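**Notice to Residents Concerning the Quiet Room**

2021-03-23

The Office of Resident Wellness at Trakville wishes to inform all residents that the Quiet Room on the lower level of the Anwood Building will remain open during the coming season. Residents who have asked for its closure are thanked for their letters. The Office received 484 of them.

The Quiet Room was established in September, following the recommendation of the Guzmán Report, which found that residents of Trakville were sleeping poorly, eating in a hurry, and speaking sharply to one another in the elevators. The report proposed a place in which a person could sit down and breathe without being asked for anything. The Office approved the proposal in a single meeting. It has not approved anything so quickly before or after.

The rules of the room are few and are posted at the door. A resident may enter alone. A resident may remain for one hour. Shoes are to be left on the shelf outside, and conversation is to be left with them. At the end of the hour a low bell sounds, and the resident is expected to stand, collect the shoes, and return upstairs by way of the east staircase.

It is on this last point that most of the letters dwell.

Residents report that the hour does not feel like an hour. The Office has investigated. A clock was placed in the room, and a second clock was placed in the corridor, and both were found to agree to the second. The Office is therefore satisfied that the hour is of the ordinary length. It accepts that a resident sitting still, with the eyes closed and the attention resting on the breath, may come to feel that a whole afternoon has gone by, or a winter. One resident wrote that she had gone in angry at her sister and had come out unable to remember the quarrel. She asked whether the quarrel could be returned to her. She had been in the right, she wrote, and did not wish to lose the point.

The Office replied that it keeps a record of lost property, and that no quarrel had been handed in.

This was true when it was written. The attendant's record for the following week, however, contains an entry that the Office feels obliged to disclose. Upon sweeping the room after the last sitting, the attendant noted "a feeling of having been spoken to unfairly at a wedding." The attendant had not been to a wedding. The feeling was strongest near the north wall and could not be detected in the corridor. It was gone by morning, but other entries followed. They include a dread of the telephone, a grudge concerning a borrowed ladder, and the particular tiredness of a person who has stayed up with a sick child. The record now holds 845 entries in the same careful handwriting.

The firm of Curkard, which supplied the floor mats and the bell, was asked to inspect the room. Its inspectors sat for the full hour. Their written findings state that the ventilation is adequate, that the mats are in good order, and that they could identify no fault. The findings are signed by all of the inspectors, and beneath the signatures one of them has added a line in pencil: "I would like to come back, if that is allowed."

It was allowed. The Office saw no grounds for refusing.

There remains the matter of where these things go once they have been set down. Residents on the first floor, directly above the Quiet Room, have complained of sudden low spirits that do not seem to belong to them. A man in good health and steady employment wept over a ladder. The Office has moved these residents to other floors at its own expense and has left the nine apartments empty. The attendant now airs them each morning, opening every window, and reports that the curtains move outward even on days without wind. 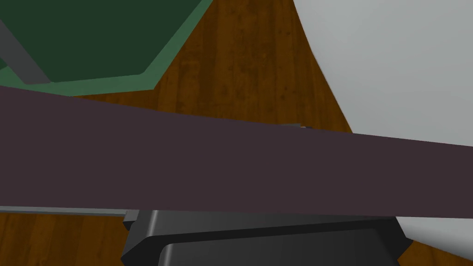 The Office has considered the arguments for closing the room. They are serious. A worry that has been carried for years is not a pleasant thing, but it is known to the one who carries it, and several residents have described a kind of embarrassment at finding the place where it used to be. They reach for it in the night. They lie awake waiting to be kept awake. For these residents the Office has arranged a class in the upper hall, where an instructor teaches them to rest without having earned it. Attendance is good, though many arrive early and apologize.

Against this must be set the figures for the year. There have been 1424 sittings. Visits to the clinic for headache and sleeplessness have fallen. The elevators are said to be civil, and on one occasion a door was held for so long that the alarm sounded.

The Office also wishes to answer the resident who asked, in a short letter without a signature, whether a thing left in the room might be claimed by the person who left it. The answer is yes. The claimant should present herself at the desk during regular hours and describe the item as fully as she is able. She should be prepared to wait, as the attendant must go upstairs and listen at each of the doors. She will be asked to confirm that the item is hers, and she will be asked a second time. No fee is charged.

One claim has been made to date. The claimant was given her quarrel, complete and in good condition, and signed for it. She held it for a while at the desk. Then she asked the attendant whether the telephone in the lobby could be used for long-distance calls, and the attendant said that it could.

— The Office of Resident Wellness, Trakville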